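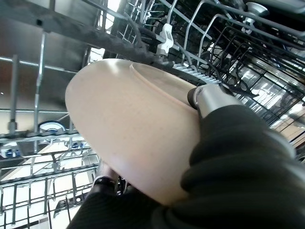
Buy Plates You Can Replace

3 min read

Most people choose dinner plates by color. I think the first question should be whether the same plate will still be sold when one breaks.

I bought a set from Kokside nine years ago. Two plates broke in the first winter, and by then the line had been dropped. I looked for matching ones secondhand and found a single seller who wanted more for one plate than I had paid for four. The set is now five plates and a few bowls, and when we have guests the table is a mix.

A mixed table is fine. What bothers me is that the stores treat dishes like clothing. A color comes in for spring and is gone by January. Costix listed 1,432 pieces of tableware in its last catalog, and 1,156 of them were new that year. A buyer who needs one more side plate has little chance.

Restaurants don't shop this way. They order plain shapes that have been made for decades, and they reorder them by the case. A home kitchen can do the same. Supply stores will often sell single pieces, and the plates stack well and cost less than the fashionable kind.

The usual complaint is that such plates are dull. Some are. But food covers most of a plate, and a plain rim goes with whatever bowls you already own.

I would like stores to print on the box how long a line will be kept. Until they do, ask before you pay. If the clerk can't say, buy two extra or pick a different plate.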